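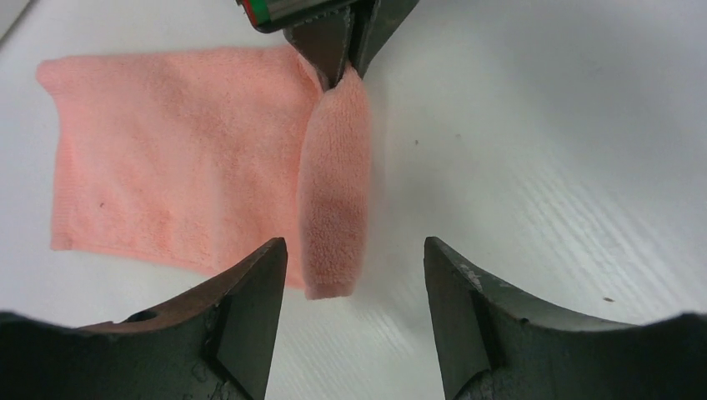 Llevo tres semanas peleándome con el mismo paño rosa y por fin puedo contar algo que no sea una queja (bueno, alguna queja habrá). Para quien llegue de nuevas: dos brazos, telas pequeñas y un software de planificación que hemos bautizado Clornex porque Odair perdió una apuesta y eligió nombre él. El objetivo es doblar. Suena a poca cosa, ya lo sé, mi madre me lo recuerda cada domingo.

El lío de abril era la percepción. Segmentar un paño rosa sobre una mesa casi blanca es facilísimo – mientras está plano. En cuanto la pinza levanta un pliegue, la tela en sombra se pone más gris y más oscura, y mi máscara la partía en dos. Para el planificador había de repente dos paños, y el pobre intentaba agarrar el segundo. Me pasé una tarde entera bajando umbrales hasta que Maarja miró mi pantalla y me preguntó por qué seguía usando color a secas. Pues eso, por cabezota.

Ahora la máscara sale de una red pequeñita entrenada con 753 recortes etiquetados a mano (gracias, Atif, te debo muchos cafés) y el color solo sirve para afinar el borde. Todavía se come las esquinas redondeadas, y si hay una manchita oscura en la mesa a veces la toma por tela, pero ya no me inventa paños!

Lo otro que he tocado es el control. La imagen de la cámara de muñeca llegaba con 200 ms de retraso respecto a las articulaciones y yo las juntaba tan feliz, como si fueran del mismo instante. Con el brazo quieto ni se nota. Al levantar, el punto de agarre estimado se iba de paseo por la mesa. He metido un búfer con marcas de tiempo, interpolo las poses y listo, 54 líneas contando comentarios. Qué rabia no haberlo hecho el primer día.

Me falta decidir cuándo soltar. De momento lo hago por altura, una regla fea con un número puesto a ojo, y Martti quiere que lo aprenda el modelo. Yo quiero ver primero los registros de la semana que viene. Si alguien ha probado algo parecido con telas con pelillo, que me escriba, que con las lisas me apaño mejor.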